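My second year in the battery group

2nd August

Yesterday I handed in the report for my second year, so today I allow myself to write something less formal. Some of you asked what I am doing all day, now that I am a doctoral student in materials science and no longer a teacher.

My topic is hard carbon for sodium batteries. We make it from beech sawdust, which comes in sacks from a sawmill in Fencombe. The sawdust is washed, dried and heated under argon, and then I have a black powder which gets into everything I own. 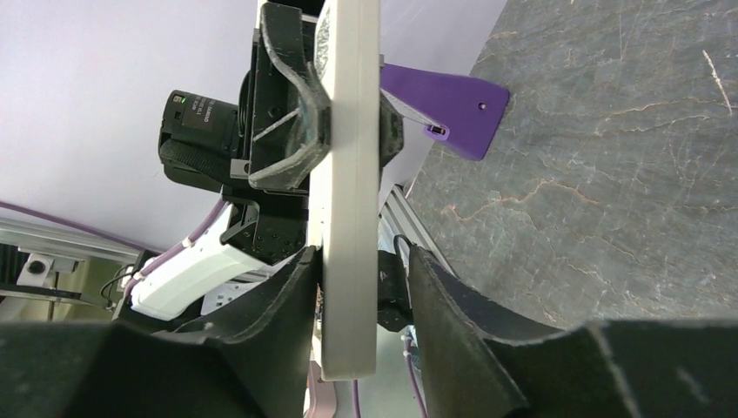
The washing is the part I like least. My supervisor, Roald Dahlgren, wanted to know if the acid step is needed at all, so I made one series with it and one without. In the first round the unwashed carbon was better. I was very happy for one week, until I found that I had mixed up two jars. Since then I write on the lid and also on the glass.

When I repeated everything in May, the washed carbon held nearly 222 milliamp hours per gram after 100 cycles. It is not a record, other groups have much more. But all 6 cells gave almost the same curve, and for me this was the bigger success. 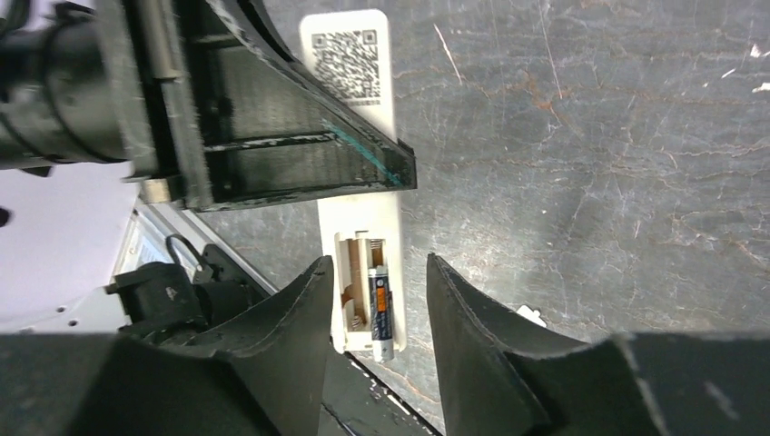
I also learned how much of research is waiting. One slow test takes many weeks, and if the power fails on a Sunday you start again. It happened to me two times this winter. I used the time to read the old papers from Shi, which are written so clearly that I wish I had started with them.

In spring I gave my first talk in English, at a small meeting in Drovimow. I practiced it in my kitchen for 7 evenings. The talk itself went well, but then came a question about surface area and I answered a different question - a man in the second row was kind enough to ask it again, more slowly.
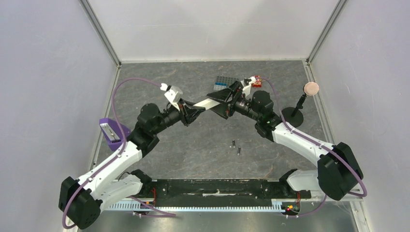

Ronja Söderlund, who shares the office with me, has taught me to write the figures first and the text after. I did not believe in this method. Now I have four figures on the wall and the paper is growing between them, a little every morning before the lab opens.
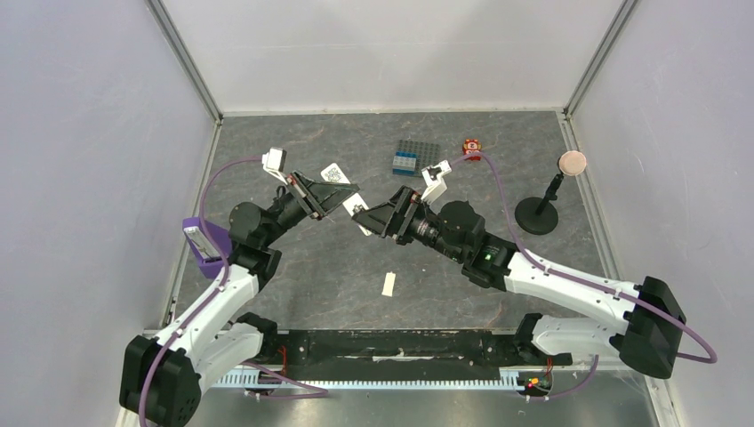

Plans for the autumn

The group has applied for furnace time at Komus, where the temperature can go higher than ours. If we get it, I will go there for three weeks with two suitcases of sawdust. I must still ask the train company if this is allowed.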